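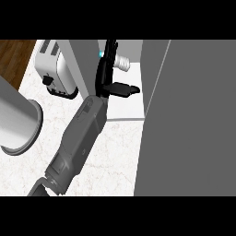 When should an episode in a simulated kitchen be marked as a success? When the goal condition holds at the last step and has held for the 44 steps before it, with no contact violations logged.

Blog > Threads > Simulation practice

Chenxi Shen
29 December 2023

1/ Notes on the labeling rules we use at Plotine. They apply to rendered kitchens only. Hardware runs have their own sheet.

2/ Write the goal condition before the first episode is recorded. If it changes later, relabel the whole set. Mixed labels cost us most of October.

3/ "Near the gripper" is not "grasped." A bulb base just above a finger can be held or merely resting. Read the contact forces from the simulator – never label a grasp from the render.

4/ Narrow spaces get a separate clearance check. An alcove beside a tall flat panel leaves little room for the wrist, so log the minimum distance for every link, forearm included.

5/ Objects outside the task still count. If the arm moves the toaster, the episode is flagged even when the goal is met.

6/ Numbers from the Hamia set: 1,000 episodes submitted, 982 kept. The other 18 had missing contact logs. We did not repair them.

7/ Two reviewers per flagged episode. If they disagree, the label is "unclear" and it stays that way. Do not average.

8/ Lindqvist asked about random seeds. Store the seed, the physics timestep and the asset version with each episode – all in the same file.

9/ Rule sheet revision 5 is on the Prorkent share. Corrections go in the change log, please, and not in replies.

Contact | © 2023 Chenxi Shen | Back to top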